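Kiln schedule for black locust, second attempt

The first charge of black locust came out of the Grajales kiln in December with honeycomb in most of the thick pieces. I wrote then that the schedule was too hot early on, and a few readers disagreed. After running a second charge I still think so, with one change: the starting moisture content was more uneven than I had assumed, and a milder schedule would only have hidden that.

The second charge came from the same source, a windbreak removal near Zollstead. The logs were small, crooked and free. Walter Nina sawed them to 5/4 on his band mill and kept the pieces with pith in a separate pile, as I had asked. Sapwood on locust is narrow and I left it on. It dries faster than the heartwood and will give you a false sense of progress if you drive your meter pins into it.

Moisture readings on the fresh boards averaged 32 percent by the oven-dry method. Locust starts low compared with most hardwoods, and people take this to mean it dries fast. The heartwood pores are packed with tyloses and water moves through them slowly. The surface gets down to the kiln's equilibrium long before the core has noticed anything.

I air-dried the stack under a roof for 17 weeks, stickers at 16 inches, with shade cloth on the south side. End coating went on the same day as sawing. The boards I coated a day late, from the last two logs, had end checks up to 3 inches long. The rest had almost none.
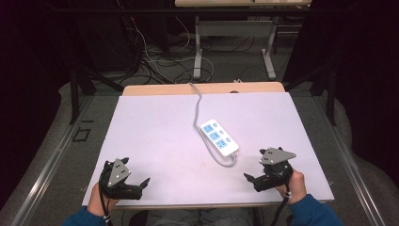
The kiln itself is a small dehumidification unit in an insulated box, with the controller from Tretitz. I started at 95 degrees F dry bulb with a 4-degree depression and held it there until the wettest sample board dropped below 20 percent. That took far longer than the published schedule would suggest for a wood starting where mine did. I then opened the depression in small steps, never more than 3 degrees at a time, and did not go above 120 F until all the sample boards were under 15.

I used six sample boards this time in place of two. Two is not enough for salvage logs. The spread between the wettest and driest sample at loading was nearly 8 points, and the schedule has to follow the wet ones. The dry ones just wait.

Total power for the run was 1,297 kWh on the submeter. Most of that went to the fans. Nilton Sánchez, who runs a similar box for mesquite, cuts his fan speed by half once the charge is under 20 percent and loses no time by it. I had mine at full speed the whole way and will try his method on the next load.

Results: no honeycomb in any board I crosscut, slight surface checking on four boards near the fan side, and some crook that was there in the log and was never going to leave. I did a conditioning step at the end and the prong tests came out straight.

The boards are now stacked flat in the shop. A few are going to Givolik for outdoor bench slats. I kept the shorts for mallet heads and for a set of wedges I have been meaning to replace.

Next load is Osage orange from the same windbreak, if the road dries out enough to get the trailer in.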